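Taking a Desktop Computer Apart: Workshop Tips, and Which Jobs a Machine Can Do

Tips > Workshop > Electronics and small repairs
By Yolandi Mabuza. Updated October

Readers keep asking whether a robot can do this sort of chore yet. The short answer for an old desktop computer is: parts of it, on a prepared bench, with a person close by. The longer answer follows, mixed in with the tips, and most of them apply whether the work is done by an arm or by you at the kitchen table.

Before you start

Shut the computer down, unplug it at the wall and hold the power button for a few seconds. Copy off anything you want to keep while the machine still runs. Touch bare metal on the case before you touch a board, and do it again each time you come back from somewhere else.

Lay the tower on its side with the open side up. You want to be working straight down. Memory, cards and the processor all lift away from the board, and gravity is on your side when the board is flat. An arm has the same preference. It can come straight down over the part and go straight up again.
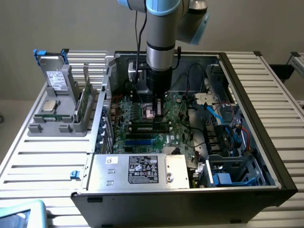

The processor is the part I would worry about most, for a person or a machine. Open the retention lever first and let the frame swing clear. Grip the chip by two opposite edges and lift it level. If your model has pins in the socket, a chip dropped back in at an angle can bend them, and a bent pin usually means a new board. A gripper that holds the same distance between its fingers every time has an advantage over my hands late in the evening. It has no advantage at all if the chip is stuck to the heatsink with old paste. A person feels that and stops.

Loosening old paste: run the computer for a few minutes before you unplug it, then twist the heatsink gently before you lift. Don't pull straight up.

Memory sticks

Push the clips at the ends of the slot outward until the stick pops up. Some boards have a clip at one end only. Lift by the top corners and keep your fingers off the gold edge.

This is the job I would hand to a machine first. The slots are straight, the sticks are all the same size, and there is nothing soft in the way. Kagiso Nel, who fixes office computers for a living, disagrees with me. He says the clips vary so much between makers that he would spend longer setting up the arm than pulling the sticks. For one computer he is right. For 33 of the same model I think he would change his mind.

Use a tray with a place for each part

A heap of parts on a towel is how things get scratched or lost. Use a tray with separate pockets, and give each part its own:
– a shallow pocket for the processor, contacts down only if the pocket is made so they don't touch
– slots for the memory, so the sticks can't slide over each other
– an upright slot for the hard drive, label facing you
– an upright slot for any expansion card

An ice cube tray does well for screws. Write the location on a strip of tape beside each batch.

A fixed tray matters even more to a machine. If the pocket is always in the same spot, the arm has far less to work out. Move it by the width of a finger and a simple setup will miss, while a setup that uses cameras may cope. People shift their grip without thinking about it.

Cables

Cables are still the hard part for automation. They bend, they spring back, and they lie in a different place every time. Even the data cable to the drive can loop over something you need to reach. Tuck loose ones to the side with a twist tie before you start on the board.

Look for a small metal latch on the plug and press it while you pull. Pull on the plug and never on the wire. Take a phone photo before each one comes off – you will want it when you put the computer back together.

What I would leave to a person for now

Anything stuck, stripped or glued. Anything dusty enough that you can't see the screw heads. The power supply stays closed no matter who is doing the work; take it out whole if you need to, and never open the metal box.

Thandeka Adams wrote in to ask if a home version is worth waiting for. I wouldn't wait. A careful beginner can empty a tower in an evening with 2 screwdrivers and a tray.
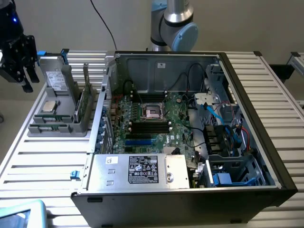

Putting it back together

Work in the reverse order: processor, heatsink with fresh paste, memory, cards, drive, cables. Line up the small triangle on the chip with the one on the socket. It should drop into place with no force. Press memory down until the clips close, and check that both ends are level. Leave the side panel off until the computer has started once.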